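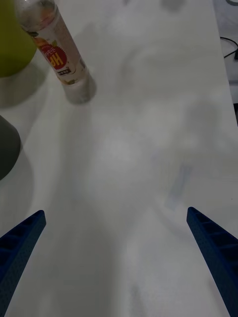 Home | News | Robotics | Materials | Events | Subscribe

Shadow-robust grasping method cuts missed picks on bare white tables

A group at the Rirkalum lab has reported a training method that makes two-arm tabletop robots less likely to mistake their own shadows for objects. The work, led by Rin Uchida, was posted in August along with the test protocol.

The problem is a familiar one in bench manipulation. A clear bottle on a white surface gives a camera little contrast to work with, and the shadow of an arm can have a stronger outline than the bottle does. A policy trained on a small set of demonstrations will sometimes close its fingers on the shadow edge and report a completed grasp.

The method, named Jedora, adds a second training target. For each pair of wrist views, one per arm, the network must predict how the dark regions in one view will move when the other arm moves. Regions that follow an arm are given a low weight when the grasp point is chosen. No depth sensor is used, and the lighting is left as it is.

Training used 858 teleoperated demonstrations of a sorting task with paper cups and small plastic drink bottles. Bottles start either upright or on their sides and must end up in a designated cup. Evaluation covered 100 trials with bottle positions that did not appear in training.
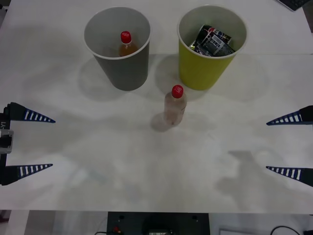
The sorting setup, with a clear bottle standing between the gray and yellow-green cups and both grippers open.

The baseline policy missed the first grasp in 22 of the 100 trials. With the added target the figure fell to 13. Placement errors after a successful grasp did not change, which the authors expected, as the second target has no bearing on release.

Bottles lying flat were the harder case for both policies. The printed label is usually the only high-contrast part of the object, and the baseline tended to aim for the label border even when the body of the bottle was better placed for the fingers. The paper reports the same tendency in Jedora, at a lower rate. 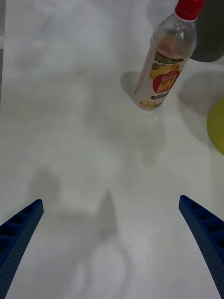
Wrist view of a bottle on its side, with the shadow of the arm and gripper on the table.

Kiri Cosgrove, a controls engineer at Mukeck who was not involved in the study, said the comparison was fair but narrow. "It is one table and one color of table," she said. "I would want to see it on a dark mat before changing anything on our side."

Uchida's group lists the same limit in the paper. Other open items are inference time, which rises because both wrist streams have to be processed together, and cases where one arm is parked and casts a fixed shadow. A static shadow carries no motion cue, and the weighting has no effect on it. Code will be released under the project name Gentile once the data format is settled.

Last updated: 4:40 p.m.

Comments (3)

benchtop_ed
Was the baseline given the same number of training steps? The second target could be helping just as a regularizer.

M. Farrow
They have an ablation with a random auxiliary target in the appendix. Smaller gain, but it is there.

tln
Would like to see the parked arm case broken out by itself. On our cell one arm is parked most of the day.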